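Zeltlow teleop cell, pre-session check
Task: shoe lacing, two arms, remote control
Inspected by: Normand Lapointe
Date: 2024-10-28

1. Base bolts on front rail. PASS
Torqued and paint-marked. Please stop using the rail as a footrest.

2. Cable conduits, both arms. PASS WITH COMMENT
Loops are generous. Run each wrist through its full turn before recording and listen for scraping. The last operator listened to a podcast.

3. Work surface. COMMENT
Wipe down between sessions. The arms don't care about crumbs but the person labeling the demos does, and she writes emails. 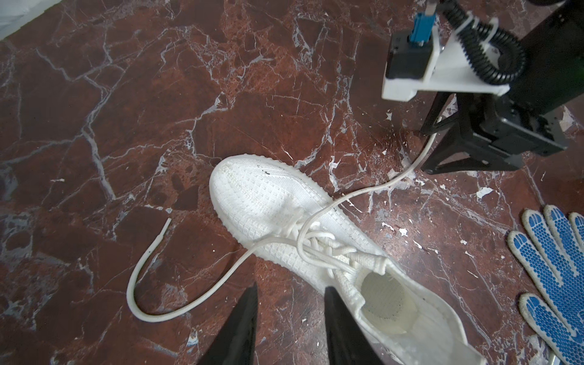 4. Gripper fingers. PASS
Tips checked for chips. Replace at 1000 episodes or when Ayodele starts sighing, whichever comes first. We are at about 600.

5. Leader-follower lag. PASS
Felt fine by hand. If the follower arm seems to be thinking it over, stop and restart the Saludo bridge. Do not pull harder on the leader. It has no idea you are upset.

6. Loose items inside arm reach. FAIL
Glove and clamp both in the cell. Tools go back on the Stivwood cart, including yours.

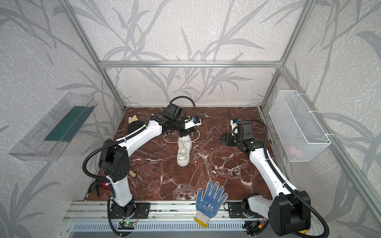
7. Emergency stop. PASS
Pressed from both operator seats. Second seat needs a longer arm or a shorter desk. Desk to be moved in November.

8. Wrist cameras. PASS
Both feeds live. Check that the lace is in view before you start the demo, as 36 takes from the last batch show mostly floor.

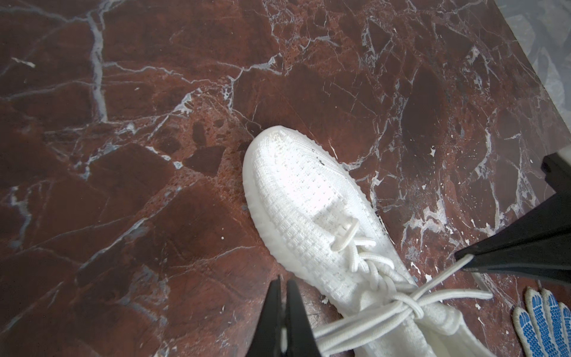 Item 8, wrist view: sneaker, laces and gripper fingers.

9. Operator sign-on. COMMENT
"Guest" is not a name. Use your own.

Recheck item 6 before power-up. Ayodele Olaniyan to countersign.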